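Home | Planning Notes | Archive | Contact

By Telmo Pacheco
12 April 2023
2 min read

The equipment request for the Dalby kitchen bench is due in October, and I have begun drafting it earlier than in previous years. The last request listed hardware prices and very little else. Delivery, mounting, spare parts and staff training were then paid from the general account, which left the group short for the remainder of the year.

The new draft separates the purchase into two stages. The first covers simulation only: one workstation, the software license, and staff time to build the kitchen tasks. The second covers two arms, their grippers, a bench, and four sets of replacement fingers. Funds for the second stage will be released after the task list has been reviewed and signed.

Quotations have been requested from Wenow and Gilani. Wenow includes installation in its price but charges separately for support after the first year. Gilani quotes a lower figure for the arms and leaves the bench to the customer. I have asked both firms to resubmit on the same form so that the totals may be compared line by line.

The simulated kitchen, known internally as Grirnomow, has already changed one item in the draft. I had intended to order the shortest bench in the catalog.

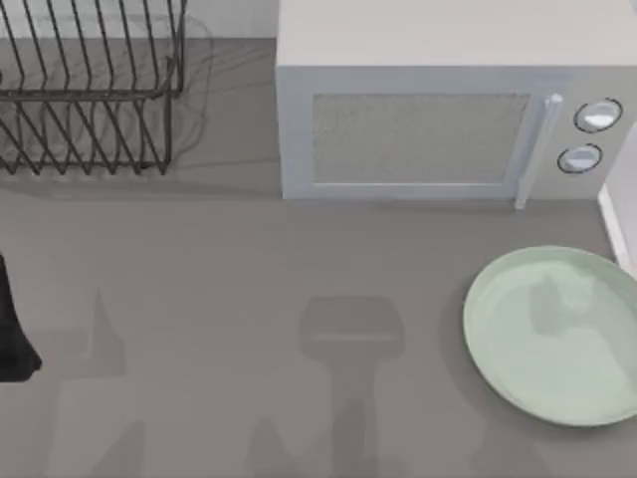

With a dish rack and a microwave along the back of the counter, and a plate set in front, the two arms must share the open surface between them. I have therefore entered the next bench size up and moved the difference out of the contingency line. The rack, the microwave and the dishes will be bought locally and charged to consumables.

Two questions remain open: whether the support contract may be paid in advance, and which account will carry the electrical work. I have written to the finance office on both points.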